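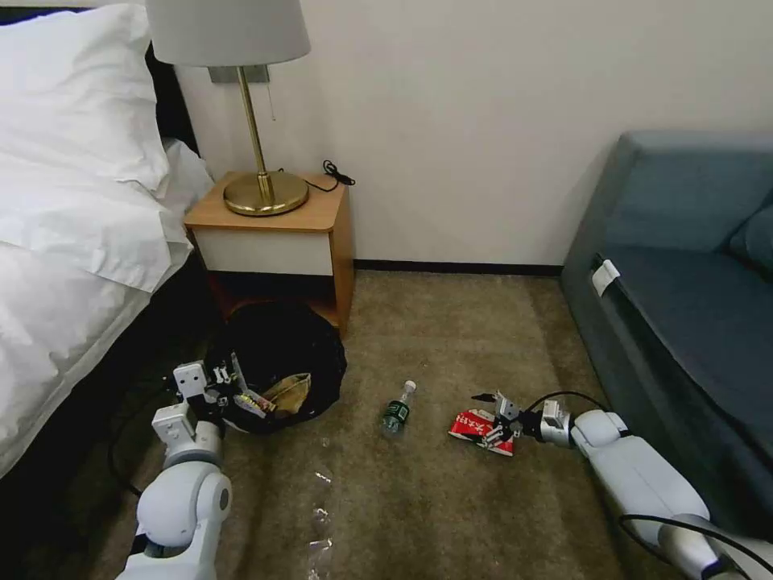

My brother-in-law Jamie Inskip had paid for the room until the end of July, and he left it on the ninth night without telling the woman at the desk. She telephoned me because my number was written on his card, under "other person." I drove to Merkdale in the afternoon, more than 200 kilometers, and the whole way I prepared a speech. When she opened the door for me I lost the first sentence of it. I had expected bottles, I must admit, many of them. On the carpet between the white bed and the sofa there was one, a water bottle with a green label, lying on its side.

"He was a quiet guest," the woman said. She gave me the key and went down again, because the telephone was ringing.

I sat on the sofa. It was softer than it looked and I sank too far into it. From there I could see the lamp with the brass foot, the small nightstand, the big pillow against the head of the bed. I opened the drawer of the nightstand. He had left a pen from Cladumex, where he worked for eleven years, and a bus ticket to Pelupessy, which is the end of the line and has a harbor and nothing more. The ticket was from the second day. It had cost 85.

I telephoned my wife.

"Is he there?" she asked.

"No. His shoes are also not here."

"Then he has his shoes on," she said. She was always calm about him, and I always took this for a lack of interest.

I told her about the bus ticket. She was silent a little while and then she told me that their father had been on a boat from Pelupessy, the Horis, two summers, before she was born. I have been married to her for a long time and I had not heard the name of this boat before. I asked what he did on it. She said he painted it. He painted it from the front to the back, and when he was finished it was time to begin at the front again.

After that I did not know what to do, so I looked at the floor again. 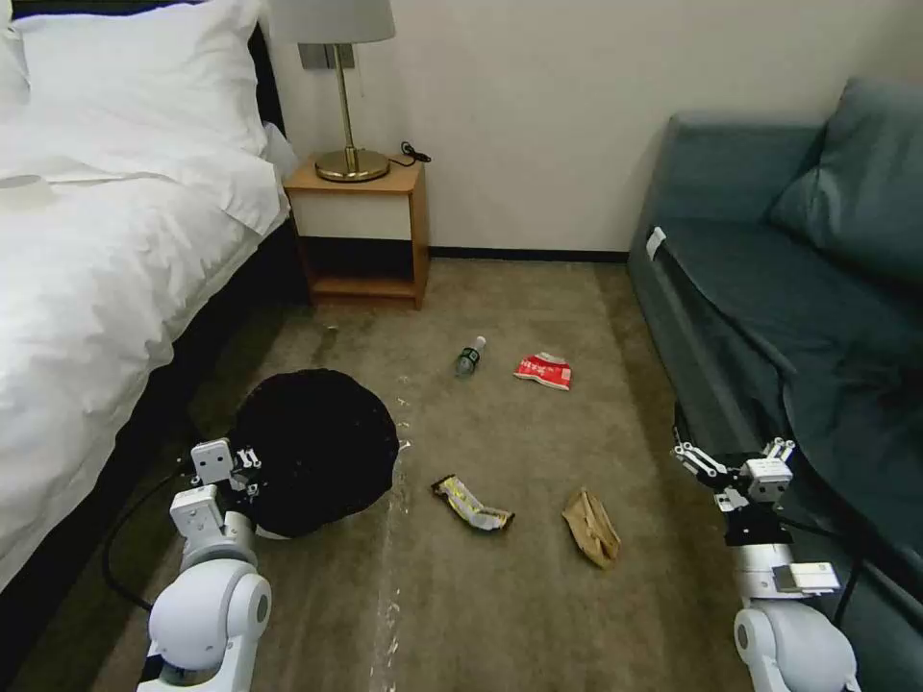
The carpet by the bed, with the wrappers and the brown paper bag.

There was a red and white wrapper and a yellow one that was twisted. When Jamie was nineteen and lived with us for a winter, he twisted all his wrappers like this and put them in the pockets of his coat. My wife found them when she did the laundry and laid them in a row on the kitchen table, and he laughed until he had to sit. I did not laugh. I was thirty and I thought that somebody in the house should be serious.

The brown bag I flattened on my knee. He had written on it with the Cladumex pen, a column of numbers in his small hand. Thirty-three, then 400, then 33 again with a line through it. Under the column stood the word "varnish," and under this a word which I first read as my own name, but it was "help." It had no question mark. It could have been a list of what a person needs: varnish, help.

I folded the bag and put it in my jacket. The rest of the trash I left for the time being. It was already evening, and I pulled the little chain of the lamp and the room became yellow and quite friendly. I could understand a man who stays nine nights in it. I could also understand the other thing.

The woman at the desk asked me if she should keep the room for him, since it was paid. I said yes. Then I asked her at what time the first bus left.

"To Pelupessy? Ten past six," she said. "But you have a car."

"Yes," I said. "Does it stop at the harbor?"

She said that it stopped wherever one asked. I went up again and took off my shoes, and I placed them next to each other beside the sofa. I called my wife to say that I would stay until tomorrow. She asked if I still had my speech. I told her I had forgotten the beginning, and she said that in this case I should bring him something to eat.

By Helge Blomqvist
Posted in July

We use cookies to remember your reading settings. By continuing to use this site you accept this. Accept | Settings

More short fiction
The Second Key
What the Ferryman Owed
A Winter with Two Stoves
Letters to the Upstairs Neighbor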